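**Fio: o que mudei no nosso software de preensão de tecido em agosto.** Escrevo em português porque a equipa aqui trabalha em português, mas não é a minha língua, peço paciência com as preposições.

1/ O projeto chama-se Kakik. É a parte que recebe as demonstrações feitas com a pinça de mão e as transforma em trajetórias que o controlador pode seguir. Entre uma coisa e a outra há muito código aborrecido, e é deste código que quero falar.

2/ Primeiro os tempos. A imagem e a pose não chegam com o mesmo relógio. Durante meses corrigimos isto com um atraso fixo, escrito à mão num ficheiro de configuração. O Eugeniusz Ostrowski mediu outra vez e encontrou 133 ms numa máquina e bastante menos na outra. O nosso valor fixo estava errado nas duas.

3/ Agora o atraso é estimado em cada sessão. No início da gravação a pessoa faz um movimento rápido para os lados, calculamos a velocidade angular pela imagem e pela pose, e procuramos o deslocamento que dá a melhor correlação. São poucas linhas de Python. Custou-me mais convencer as pessoas a fazer o movimento do que escrever o código.

4/ Se a correlação fica fraca, o programa recusa a sessão e diz porquê. Antes aceitava tudo em silêncio e o problema aparecia só no treino, quando já era difícil de encontrar a origem.

5/ Segundo assunto, a perceção. O nosso segmentador de tecido foi treinado sobre mesas. Em cima de uma cama é outro problema: o fundo também é tecido, também tem vincos, e um vinco comprido do lençol parece-se muito com a borda de uma peça de roupa.

6/ O Kristóf Bozsik propôs deixar a cor de lado e usar só a profundidade. Experimentei. Um pano fino deitado sobre um colchão quase não tem altura, e o ruído do sensor come o pouco que existe. Voltei à cor, mas com a profundidade como segundo canal, e com peso baixo quando a superfície é mole.

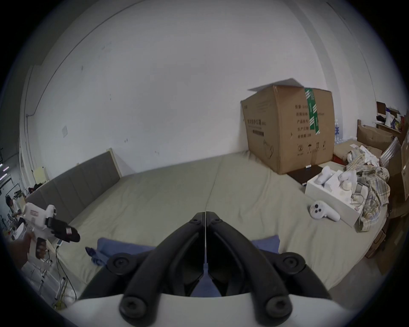
7/ Para escolher o ponto de preensão deixámos de usar o centro da máscara. Num pano amarrotado o centro é muitas vezes um sítio mau, onde há várias camadas e os dedos fecham em cima de todas. Procuramos agora dobras com uma crista clara e alinhamos a abertura dos dedos perpendicular à crista.

8/ Cada candidato recebe três notas: a altura da crista, a distância até à borda da máscara, e o espaço livre para os dedos descerem. A terceira nota foi a que mudou mais o resultado. Sem ela o planeador escolhia pontos bonitos, mas encostados a uma caixa, e depois não encontrava caminho.

9/ Sobre o caminho. O planeador chama-se Prisik e é uma coisa antiga, herdada de outro projeto. Faz bem o braço no espaço livre. Faz mal a aproximação final, porque trata o colchão como um obstáculo rígido e pára sempre uns milímetros antes de tocar.

10/ A solução preguiçosa era baixar o plano do colchão no modelo. Funcionou durante uma tarde. Depois alguém usou outro colchão, mais alto, e os dedos carregaram mais do que eu gostava.

11/ A solução de agora: o Prisik leva a pinça até uma pose de espera acima do ponto, e a partir daí entra um controlador de admitância no eixo vertical. Desce devagar, lê a força e fecha os dedos quando passa o limiar. O plano do colchão já não precisa de ser exato.

12/ O limiar ainda é uma constante. Eu sei. Quero estimá-lo pelo primeiro contacto de cada sessão, mas ainda não escrevi isso, e não quero prometer datas.

13/ Números, para quem gosta. Entraram 680 demonstrações no conjunto deste mês e ficaram 607 depois dos filtros. A maior parte das recusadas caiu por perda de seguimento, quando a mão se aproxima demasiado de uma parede branca e lisa e a odometria visual fica sem pontos para seguir.

14/ Tentei recuperar estas sessões com interpolação. Para buracos curtos está bem. Para buracos compridos a trajetória fica suave e errada, que é a pior combinação para treinar uma política. Pus o limite em 30 fotogramas - acima disso, a sessão vai fora inteira.

15/ Uma nota sobre ferramentas. O visualizador Vumton mostra agora, na mesma linha de tempo, a abertura dos dedos, a velocidade da pinça e a máscara do tecido. Parece pouca coisa. Mas no primeiro dia vi que em muitas sessões os dedos já estavam a fechar antes de a pinça parar. As pessoas fazem isto naturalmente. O nosso controlador não fazia, esperava a paragem completa.

16/ Mudei a máquina de estados para permitir o fecho durante o último troço da descida. O movimento ficou mais parecido com o das demonstrações e o pano escorrega menos. Ainda não tenho uma comparação séria, só a minha impressão de ver muitas execuções, por isso tomem esta frase com cuidado.

17/ Perguntaram-me ontem por mensagem se usamos a mesma calibração para todas as pinças. Não. Cada pinça tem o seu ficheiro, com a distância entre a câmara e a ponta dos dedos. Se troca os dedos, calibra outra vez. O programa compara a data do ficheiro com a data da última troca e avisa, mas a data da troca é introduzida por uma pessoa, e as pessoas esquecem-se (eu também).

18/ O Kristóf quer detetar a troca pela imagem, porque os dedos aparecem sempre na mesma zona. Faz sentido: se o contorno dos dedos não coincide com o contorno guardado, a calibração já não serve. Está num ramo dele, com testes que passam na máquina dele e não na minha.

19/ O que ainda corre mal: dois panos da mesma cor que se tocam. O segmentador junta-os numa peça só, o planeador escolhe uma crista no meio, e a pinça levanta os dois. Com roupa aos quadrados é o contrário, às vezes parte uma camisa em quatro pedaços. Tenho mais exemplos do segundo caso do que tempo para os anotar.

20/ O código da estimação do atraso vai para o repositório aberto quando o Hegarty, o nosso sistema de testes, deixar de falhar ao acaso às duas da manhã. Suspeito do disco partilhado. Se alguém já viu leituras de vídeo incompletas sem nenhum erro no registo, por favor responda a este fio ou mande mensagem.

21/ Correção ao ponto 8: o Eugeniusz diz que a nota do espaço livre é calculada com a pinça aberta ao máximo, e não com a abertura pedida. Ele tem razão, fui ver o código. Em sítios apertados perdemos candidatos bons por causa disso. Vou mudar amanhã de manhã.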